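Jirnellow releases third edition of its office acoustic lining specification

Media release - for immediate use

Jirnellow has published the third edition of its specification for retrofit acoustic lining in small commercial tenancies. The document replaces the second edition in full and applies to all work quoted from the start of December. Work already under contract may be completed to either edition, provided the edition is stated on the handover certificate.

The specification covers wall and ceiling linings in enclosed rooms of up to 66 square metres. It does not cover open-plan floors, plant rooms, or any space with a fire-rated ceiling that would need to be penetrated to fix the lining. Those cases continue to be handled by individual design.

The main change is to the method of setting out. Earlier editions allowed installers to calculate panel coverage from floor area alone. The third edition requires the calculation to be based on measured reverberation time in the unfurnished room, followed by a second measurement once furniture is in place. Jirnellow's technical office found that the floor area method over-specified carpeted rooms and under-specified rooms with glazed partitions, particularly where two glazed walls face each other.

Five measuring positions are now mandatory in every room. Microphone height is fixed at 1.2 metres, and no position may be closer than one metre to a wall. Results are to be reported by octave band and not as a single averaged figure.

Brirkico, which manufactures the polyester panel referred to in the specification, has revised its data sheet to match. The panel is unchanged in thickness and density. The adhesive has been changed to a water-based product with a longer open time, and installers should note that the old and new adhesives must not be mixed on the same substrate. Remaining stock of the earlier adhesive can be returned unopened through the usual trade counter.
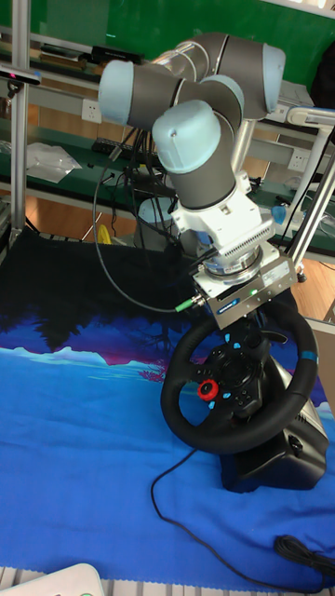 Category: Buildings and Fitout

Trial installations were carried out at the Hulme business park in meeting rooms, a small training room and two single-person offices. The rooms were selected for their range of surface finishes. All had suspended ceilings on a standard grid, and all remained tenanted during the work. Installation took place after 6 pm to limit disruption, with panels cut off site and delivered numbered to suit the setting-out drawing.

The trials led to two amendments to the draft. The first concerns air-conditioning grilles, where a clear margin of 150 millimetres is now required between the grille edge and the nearest panel. The second concerns door closers. Lining on the wall behind an inward-opening door must stop short of the handle arc, or a floor-mounted stop must be fitted before the lining goes up.

Measurement records are to be lodged through Zostis, the online register Jirnellow already uses for its glazing and partition work. The register accepts spreadsheet files and scanned site sheets. It now holds 3,000 room records across all categories - acoustic results will be kept as a separate class and will be searchable by room volume and ceiling type.

Tenants are not required to take any action. Linings installed to the first or second edition remain acceptable and need not be altered unless the room is subdivided or its ceiling is replaced.

The third edition is supplied at no charge to registered installers. Printed copies are available on request from the Jirnellow technical office, which will also accept written comments on the document until the end of March.

Ends

Media and technical enquiries: Jirnellow technical office, via the contact form on the company website.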